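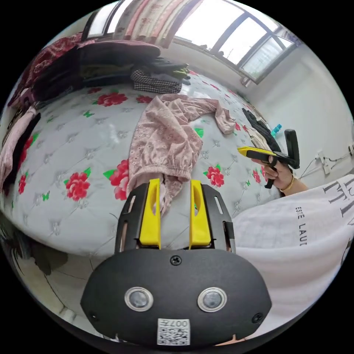 Assembling and Checking the Isedik Hand-Held Gripper

Last updated: March 2024

This guide is issued to members of the Selo Shared Workshop who are building a pair of Isedik hand-held grippers, either at the workshop benches or at home. It covers final assembly, labelling and the first handling check on clothing. Printing of the parts is covered in a separate guide, available at the front desk.

Members must have completed the bench induction before using workshop tools. Work carried out at home is the responsibility of the member.

Before you begin

Collect one parts tray for each gripper. A complete tray contains a body plate, two yellow fingers, two slotted side arms, a handle, the linkage, a bag of fasteners and a blank label. Check the contents against the card in the lid and report anything missing to Svend Hallgrímsson at the parts counter.

You will also need a cross-head screwdriver, a small file, a steel ruler, black cloth tape and a soft brush. Power tools are not to be used on the body plate. The screw seats are plastic and will strip.

Allow 70 minutes for the first gripper. The second normally goes together faster.

Fitting the fingers

File any rough edges from the fingers, paying particular attention to the rim of the oval recess, where stray filament tends to collect. Brush away the dust before moving on.

Slide each finger onto its side arm until the tab meets the stop. The two arms are mirror images of each other and will not seat properly if exchanged. With both fingers in place, stand the assembly on a flat surface and look along the gap. The fingers should be parallel when open. If one leans, loosen the arm, reseat the tab and check again before reaching for the file.

Close the fingers slowly by hand. They should meet along their full length without twisting. Where a side arm shows slight play, a single wrap of black cloth tape around its lower outer part is acceptable. Do not tape over the slots or any moving joint. An arm that is cracked must be replaced.

Fitting the body plate

1. Lay the handle on the bench with the linkage facing up.
2. Connect the linkage to both side arms and confirm that they move together.
3. Lower the plate into position, keeping the linkage clear of the edges.
4. Start every screw by two full turns before tightening any of them.
5. Tighten the top centre screw first, then the lower ones, a little at a time.

Stop as soon as a screw is snug. If the fingers become stiff, the plate is pressing on the linkage and must be lifted and refitted. Members who are unsure should ask Birthe Snorradóttir to look at the assembly before it leaves the bench.

Labelling the pair

Every gripper is given a printed label carrying its number, its side and a code for the equipment register. Labels are printed at the Deken terminal beside the parts counter. Press the label onto a clean, flat area of the plate and make sure that no part of the code is folded over an edge. Scan it once and confirm that the entry shows the correct side. Entries made in error can be corrected only by the registrar, Vibeke Steinarsdóttir.

First handling check

The check is done with soft clothing on a bed or a large table. Choose a cleared area at a comfortable height. A lightweight garment with a gathered cuff or elasticated edge is suitable, as it offers both loose fabric and a thicker band to grip. Avoid anything with pins, loose beading or an exposed zip.

Hold one gripper in each hand with the fingers wrapped around the handle. Then proceed as follows.

1. Pick up a single fold of fabric and hold it for a count of 9.
2. Release it and confirm that the fabric comes away without catching.
3. Repeat on the gathered band.
4. Take hold of the garment with both grippers, lift it clear of the surface and lay it flat.
5. Fold one sleeve across the body using either hand.

Complete the sequence 3 times. Fabric that slides out evenly usually indicates worn or dusty fingers. Fabric that slides from one side only points to a misaligned arm, and the section on fitting the fingers should be followed again.

Keep bracelets, cuffs and long sleeves away from the linkage.

Care and storage

Brush lint from the joints after each session. Inspect the fingers under a good light for fine cracks near the tab. The fingers should be replaced after 2000 closures, or sooner if the edges have rounded. Store the pair together, fingers open, in the Millet cabinet or in a dry drawer at home.

Questions about this guide may be directed to Védís Gunnlaugsson, Workshop Programs.

We use cookies to remember your preferences. Accept | Manage settings

Contact us | © Selo Shared Workshop | Back to top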